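Section 4. Getting the grippers ready and recording a demo

By now you should have the recorder charged and the Fladine software installed on your laptop (section 3, if you skipped ahead). What's left is the part I like best, where you line up the cameras and the tracking and do some real work with your hands. The first time through took me a whole afternoon. Now I can do it before my coffee cools off, and so will you!

You'll want a second person for steps 2 through 6. It can be done alone, but you'll be walking back and forth to the laptop a lot.

1. Turn on the room lights and leave them alone until you're done. The exposure gets locked at the start of the session, and if somebody flips a switch later, the marker detector starts dropping frames.

2. Start the camera stream on one gripper and have your helper hold the flat calibration board out in front of it. Tilt it a little. A board held perfectly square to the lens gives you a weaker fit, and I see new people do that all the time.

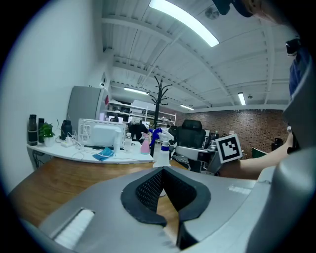

3. Move the board slowly to the corners of the view and stop for a breath at each one. The lens is a fisheye, so the corners are where the math has the hardest time. I ask for 13 good views per gripper. The software will take fewer, but then you get a hand path that bows outward near the edges, and you won't notice until you try to train on it.

Note: Keep your thumb off the board's black border. If a thumb covers part of it, the view gets thrown out without any warning (yes, it's on my list to fix).

4. Press Solve and look at the error number. Under 2 pixels is fine for everything we do. If it's higher, delete the blurriest views and solve again before you go collecting more.

5. Do the same for the other gripper. Please don't copy the file over from the first one - the lenses look identical and they are not.

6. Check the marker on each gripper. It should sit firmly in its mount with no wobble when you tap it. Lean in and look at it up close, then look at the live view and make sure nothing else is blocking it. Any play in the mount shows up in your data as hand shake.

Caution: Keep your fingers out of the jaws while you check the mount. They don't close hard, but they do pinch.

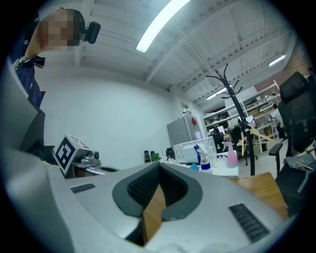 7. Put on the recorder and run the cables down along your forearms with some slack at the elbow. Reach all the way across the table once, with both hands, before you hit record. If anything pulls, fix it now.

8. Set out the objects for your task. Our standard one is pick and place with everyday bottles and a cup. Leave the background as it is. We tried a bare, tidy bench early on, and the policy we trained got confused the moment it saw a normal desk.

9. Start the recording, hold both grippers still in view of the head camera for a slow count of three, and then begin. That still moment is how the three streams get matched up in time.

10. Do the task at the speed you'd normally use, maybe a touch slower. Close the jaws fully on the object, lift, pause, set it down, open. Try to keep the marker cubes facing where the head camera can find them, even when your wrist wants to roll.

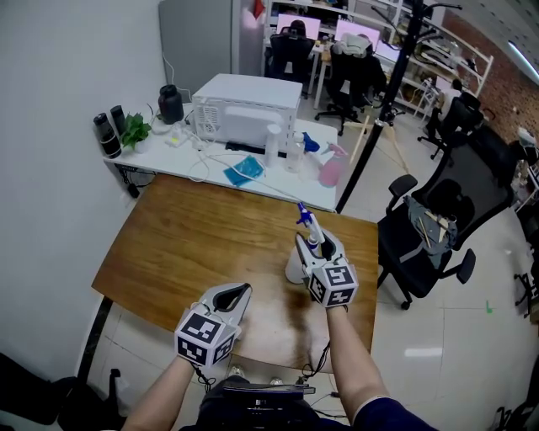 Senthil Thomas
Data collection lead, Jalbridge

A word on how much you need, since I get asked every week. For our bottle task we recorded 2,337 demos and kept nearly all of them. When we trained on a random 469, the policy still handled the bottles it had seen before, but it got clumsy with new shapes. So if you only care about one or two objects, a small set may do you fine. For anything broader, plan on more days and more kinds of objects, and swap operators too. Elango Bhat and I grip things very differently, and the mix helped more than I expected.

11. Stop the recording and wait for the light on the recorder to go solid before you unplug anything. Pulling the cable early costs you the whole take.

12. Play back one demo from each batch at normal speed. I look for marker dropouts first, then for jaws that read as open when they're plainly closed. Either one means going back to step 6.

If the playback looks good, go on to section 5, where we upload the batch and label it.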